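## Smart meters for the Sekthorpe blocks: read the small print first

Another letter from Wieczorek came through the doors in September, this time about the new heating meters. It promises "fairer bills" for all 41 flats, and it says the switch will pay for itself inside 2 winters. I have read it three times and still can't find the sum that gets them there.

What it does say is that each flat will be charged for what it uses, plus a share of the common pipework. The share is the bit to watch. At Plikholm, where the same meters went in, the common charge was set by floor area, and people in the bigger flats who barely turned a radiator on ended up paying more than before. Wieczorek calls this "a settling-in period". It has been settling in for a good while now.
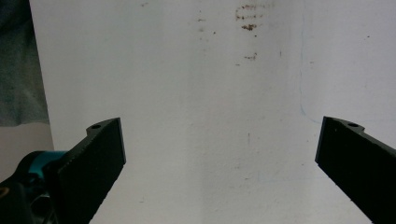

Who pays if a meter breaks? The letter leaves it to "the terms of supply", and the terms of supply put it on the leaseholder once the first year is up. A replacement is priced at 700, fitting not included.

I'm not against meters. The old way of splitting the bill was daft and anyone with a cold corner flat will tell you so. But the saving in the letter — around 700 per flat, they reckon — is measured against last year's prices, which were high for everybody, meters or no meters. Take that away and I'd like to see what is left.

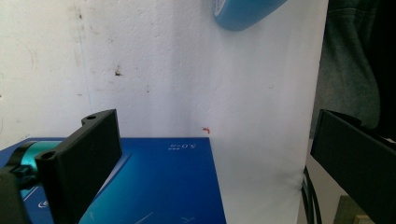
Girkow wrote back after the last issue to say that the old system hid plenty of waste too, and that people leave windows open in January when the neighbours are paying for it. Fair enough. That's a case for measuring heat, though, and it doesn't tell us why the contract has to be so long or why the reading fee goes up every year.

Replies to Wieczorek are due by Thursday. If you send one, ask for the Plikholm figures in writing, before and after, and ask how the common share will be worked out here.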